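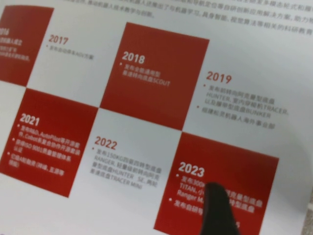

Section 2. Planning and budget (do this before you order)

Read the whole section first. Most returns we see at Hisenmont are sizing mistakes.

1. Measure the route. Narrowest door, steepest ramp, tightest turn. Write it down.

2. Pick the steering type. Differential turns in place. Ackermann steers like a car, needs room to swing. Tight aisles = differential.

3. Add up payload. Arm, battery, computer, mounts, cables. Everybody forgets the mounts. Over 300 lb total, call Imthorpe sales before going on.

NOTE: A vendor timeline gives you release years and model names. It is not a price list. Get a written quote, and check the model is still sold in your region.

4. Fill in the budget sheet. Separate lines for chassis, charger, spare battery, freight, and training. Standard spares kit is $1,483. Freight from the Edstead warehouse is $246 per crate, liftgate extra.

5. Send the sheet to purchasing. Quotes are good for 29 days, then you start over at step 4.

CAUTION: Do not order the arm and chassis seperately unless the mounting plate is confirmed in writing. Plates can't be returned once drilled.

6. Book floor space and a charging outlet. Lysenko chargers need there own circuit.

Go to Section 3 when the PO number comes back.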